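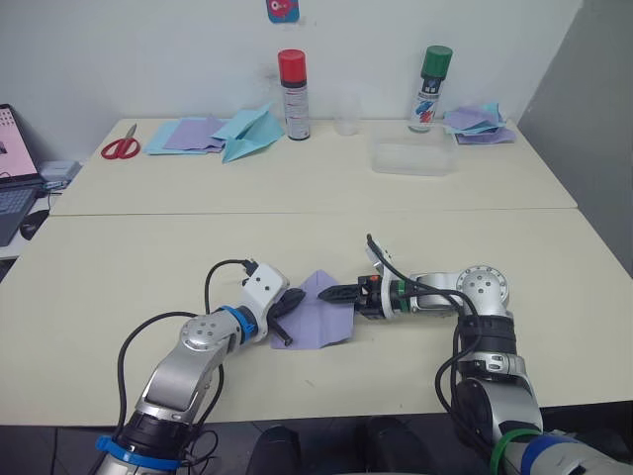 April 2, 2024
Marora Working Papers, L. Echevarría

4.2 Changes in operator tasks

Figure 3. Two-arm station with a sheet of lavender paper between the grippers.

Before February, folding at the Cenitz site was done by hand in shifts of 80 minutes. With the two-arm station (Figure 3), one operator supplies sheets, watches the fold and clears rejected pieces. The log for the study period contains 3,663 folding cycles. Operators stepped in most often at the first crease, where thin sheets tend to lift or slide.

Time spent folding by hand fell, but time spent waiting rose. In interviews, operators described the new work as lighter on the wrists and harder to stay alert for. Shifts at the station were therefore cut to 40 minutes, and three operators now rotate between it and packing. Flamow, the scheduling tool used on site, did not record short stops, so the waiting time reported in Section 5 is a lower bound.

Contact: Marora Working Papers, editorial office. Copyright 2024 the author. Back to top
Last updated: same day as publication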